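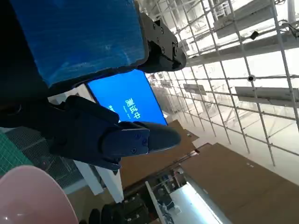
Gripper open at the bench, display reading 测试中 (testing in progress).

Re: [cell-budget] Gripper order for the second station

Vasanthi Chettiar wrote:
> Drernance want a yes or no by Sunday. Their price covers 3 arms with
> grippers and wrist cameras. Can we drop the spare fingers and
> put the money into mounts?

I would keep the spare fingers. Vallum quoted 4 sets with a lead time of roughly 100 days, so a worn pair late in the year means a stopped station. The mounts can be bought in April from the Msimang line without touching this order.

Two items are missing from the Drernance sheet:

Cable management. It is listed as "by customer" – we should price it now.
Finger pads for fabric. The standard pads are specified for rigid parts only, and half of our planned tasks are cloth.

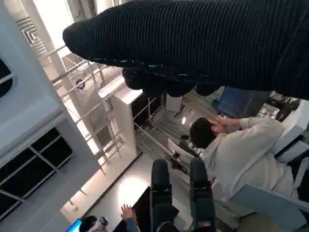 Padded fingers open below dark ribbed knit fabric.

On software, Clisteo license per arm, not per site. Please correct line three of the budget, which assumes a single license. I have no objection to the arm price itself.

If Drernance will hold the quote for another week, I would take the week. If not, sign for the arms and the spare fingers and leave the pads as a separate purchase.

Oratile Baloyi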